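Grisbridge Workshop Help
Last updated: Tuesday, July 9, 2024
3 min read

Marker cube pose jumps when the gripper gets close to white furniture

Posted by Jenach

I'm building a pair of hand-held grippers in a shared workshop. Each has a wide-angle camera looking out over the fingers. At least one has a printed cube with square fiducial markers on top, so its pose can be recovered from the other one's camera. The test area is a bathroom vanity against a brick wall, and the first task is the drawers.

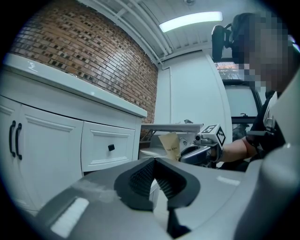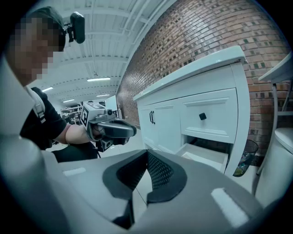

Vanity test area as seen from a gripper camera. The drawer is open in the second one.

The pose of the cube is stable when the arm is held out in open space. When it moves toward the vanity, the orientation flips between two solutions, sometimes several times a second. Position stays within 8 mm but the rotation is useless. In one recording of 602 frames I had 42 with a flipped orientation, nearly all of them near the cabinet front.

Things I have tried:
- Lower exposure. Helped a little, then detections dropped out.
- Reprinting the markers on matte paper. No change.
- Recalibrating with the normal pinhole model plus distortion terms. Reprojection error went down in the middle of the image and up at the edges.

Is this a lighting problem, a lens problem, or a cube problem? The ceiling fixtures are fluorescent and I can't switch them off while other people are working.

Posted by Pascu

Mostly a lens problem, with some cube mixed in.

The flip is the usual ambiguity with a single square marker. Seen small or close to face-on, a square has two orientations that project to nearly the same four corners, and the solver picks whichever has the lower error. A bit of corner noise is enough to swap them. Solving each face on its own and taking the "best" one gives you exactly the behavior you describe.

Do this instead:

1. Calibrate with a fisheye model. A lens that bends a countertop that much won't fit pinhole plus distortion terms. Take the board all the way out to the rim of the image circle, and tilt it.
2. Define the cube as one rigid body with all marker corners in a single coordinate frame. Measure the printed faces with calipers. Don't trust the CAD size.
3. Collect corners from every visible face and run one solve. Two faces at an angle to each other nearly always remove the ambiguity.
4. If only one face is visible, compute both solutions and keep the one closer to the previous frame. Reject the frame if the rotation jump is larger than the hand could make.
5. Leave a white margin around each marker at least one cell wide. On a cube it is tempting to print right up to the edge – the detector then loses the outer border against anything dark behind it.

White furniture by itself should not matter much. My guess is that near the cabinet you hold the wrist in a position where one face points straight at the other camera. Plot the number of visible faces against the flips and you will know.

Lighting is third on the list. If you see horizontal bands in the recording, set the shutter to a multiple of the flicker period (1/120 s on a 60 Hz supply with older magnetic ballasts). Electronic ballasts usually cause no trouble.

Posted by Polteo

Had the same thing last August. Used bigger markers and it went away. Also check that the cube isn't loose, mine was held on with tape.

Posted by Jenach

Update. Plotted it as suggested, and 2 of the flipped frames had more than one face detected. The rest were single-face. The fisheye calibration is done and the edge error is much better. Combined solve is written but I still have to measure the cube properly, so for now it uses the CAD dimensions. Cube bracket is screwed on and does not move.

Remaining question: does the combined solve need the faces weighted by pixel area, or is equal weighting good enough?

Posted by Pascu

Equal weighting per corner is fine to start with. Drop any face whose shortest side is under 20 pixels, then use a robust loss on the rest. Measure the cube first – a face that is half a millimeter off will look like a weighting problem.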